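Home Reviews Workshop Interiors Contact

Etwood large-format ceiling panels, matte, pale gray

I fitted these over an old ceiling in April and have now lived under them long enough to write them up. The order came from Sumgate on two pallets, 14 panels to a pallet, with 3 left over after cutting.

The panels are square at the corners and consistent in thickness. Cutting is easy with a fine blade. The face marks if you drag it over a bench, so lay down a blanket first. Screws go into the battens at the long edges only, and the instruction sheet is vague on spacing. I followed the older Nakajima sheet, which has a proper table.

The finish is smooth with no sheen, and it spreads daylight evenly. The joints stay visible as thin dark lines between the panels. Anyone who wants an unbroken surface should buy plasterboard and have it skimmed. I prefer the lines – a panel can come down later without a repair.
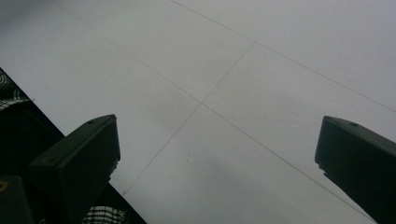

Can the panels be painted?
With a water-based matte paint, one thin coat by roller, after wiping off the factory dust with a barely damp cloth.

Small marks show up more than I expected on a surface this plain. A dry eraser sponge removes most of them. Rubbing hard leaves a polished patch that catches the light in the evening, so stop early.

Sound is a weak point. Footsteps from upstairs are much as before, and the sheet makes no acoustic claim. Roos Groen fitted the same panels with mineral wool behind and reports a clear improvement, at the cost of some 100 mm of headroom.

Recommended for workrooms and halls. For a bedroom under a busy floor, price the wool as well.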